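Gallery: Simulated Rooms, Tidying Set

Hudmont is our project for teaching a two-armed robot to tidy small household rooms. Before the learning system can try anything on its own, it needs examples, and a good share of ours come from simulation. This page covers the tidying set.

Each example is one run of one task, driven by an operator from start to finish. The operator sits at a desk with a pair of hand controllers and sees the room from the robot's own point of view. A run may last up to 900 steps. Anything longer is stopped and left out of the set.

Rooms are built in Willness, our scene editor. An operator picks a floor plan, and the editor fills in the furniture, the wall colors and the small objects. Bedrooms get a bed and at least one long surface at working height. The rest is drawn at random from the object list – cups, plates, sponges, soft toys and so on.
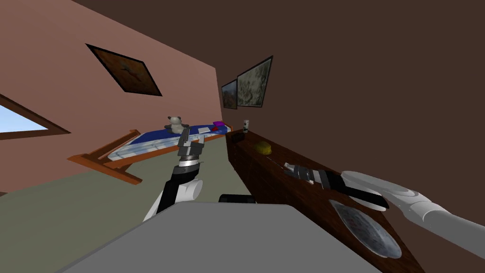 The view changes from run to run as well. We tilt and shift the camera before recording starts, in some runs by a lot, and leave it that way until the run ends. A system trained only on level views did poorly when we moved the camera by 15 degrees, so the tilted runs now make up a regular part of each batch. Operators need some practice with them. Most ask for a warm-up room first.

Every run is saved with the joint positions of both arms, the gripper openings, the camera images and a one-line instruction. The instructions are written by a second person who watches the replay and has not seen the task sheet. Typical lines are "put the cup on the plate" and "move the toy to the other end of the bed." Where the two versions disagree, we keep both.

Failed runs are kept too, in a folder of their own. A dropped cup is still useful to the part of the system that learns to tell a good run from a bad one.

Batches 2 and 6 are being replayed at the Dillell lab with new lighting and new wall colors. The arm motions stay the same. Those runs will be added in January, along with the first kitchens.

Page updated 2023-12-11. Scene editing and object models by the Karunaratne group.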